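Gray marks on a pale wood tabletop, and does the sponge holder deserve blame
Forum: Surfaces and Small Repairs
Started by tustix_fan, July 2018
9 replies

tustix_fan wrote:
I have a square table with a light wood top, bought secondhand, pale enough that it shows everything short of regret. It has picked up a patch of gray scuffs on the left side. Short broken streaks, a few of them more or less parallel, going across the grain. They look like pencil, or like somebody dragged a rubber foot over it. I have tried a damp cloth and I have tried ignoring them. The cloth did slightly better.

Faint, I admit. My sister couldn't find them until I pointed, and now she can't stop looking at them, so that's two of us. 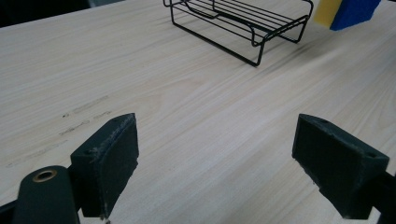
Blandine Renaud wrote:
Try a plain white eraser before anything that comes in a bottle. Go with the grain, small strokes, blow the crumbs off, stop when you get bored. If it's graphite or rubber it should lift. If it's in the finish you'll have lost 5 minutes and part of an eraser.

mopfront wrote:
Melamine sponge. Two swipes. Done. I don't know why these threads go past one post.

Blandine Renaud wrote:
They go past one post because melamine is very fine sandpaper and the top is matte. Two swipes and you have a shiny oval where the marks used to be, and then there's a new thread.

mopfront wrote:
I have done my whole kitchen with it.

Blandine Renaud wrote:
I'm sure it's very shiny.

Nuwan Mridha wrote:
Before anyone sands anything, what is the finish? Lacquer, oil, hardwax, mystery? Put a drop of water somewhere nobody looks and see if it beads. Also what lives on that table? Marks that run parallel usually come from something with feet or a straight edge that gets shoved back and forth. I had the same on a Hettiarachchi desk and it was the monitor stand, every single time I dusted. I was making the mess by cleaning it.

tustix_fan wrote:
Finish unknown. The seller described it as "nice." Water beads, so something is on there.

As for what lives on it, you may have a point. I have a wire rack I've been using as a sponge holder, black, low basket at the front with a taller piece standing up behind. It was supposed to go by the sink, but the sink has no ledge to speak of, so it's been camping on the table while I decide. I slide it around a lot. The sponge goes in upright (the blue and yellow kind, scrubby side facing out) because lying flat it stays soggy and starts to smell like a pond. 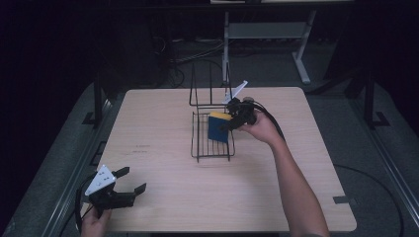

So the theory would be that every time I drop the sponge in one-handed, the whole rack scoots a little, and I scoot it back. Coated metal rods on pale wood. I feel stupid, but in an organized way. I'm going to put clear bumpers under it and see if any new streaks turn up.

Nuwan Mridha wrote:
Bumpers, yes. Get the clear silicone ones. Black rubber leaves exactly the kind of mark you're complaining about, which I learned from a pack of Trustton feet on a toaster.

I'd still question keeping a wet sponge over wood at all. The basket is open wire. Where do you think the drips go?

tustix_fan wrote:
I squeeze it out first.

Nuwan Mridha wrote:
Everybody says that. Put a saucer under it.

mopfront wrote:
A saucer under a rack on bumpers on a table. At some point just buy the man a ledge.

limov_shelf wrote:
Disagree with the upright thing, by the way. Mine lies flat on the wires and dries fine, air gets under it. On end, the bottom edge sits in whatever runs down. Been doing it this way since June and no pond.

Blandine Renaud wrote:
On end is better if it's against thin rods, because both faces are open. Flat, the scrubby side is on the wires and holds water. I'm not going to fight about it for 3 pages, though I could.

limov_shelf wrote:
You've posted 3,438 times. I believe you.

tustix_fan wrote:
Eraser report. Did a corner of the patch with a white one, with the grain as instructed. The two lightest streaks are gone, the rest are paler, and there's no shiny spot. It took nearly 9 minutes, most of it spent holding my head sideways to the window to see if I was imagining things. Will do the rest tomorrow. Rack is on a dish towel until the bumpers come.

mopfront wrote:
Melamine would have taken ten seconds.

Blandine Renaud wrote:
Do not listen to him. Finish with the eraser, then wipe with a barely damp cloth and dry it right away.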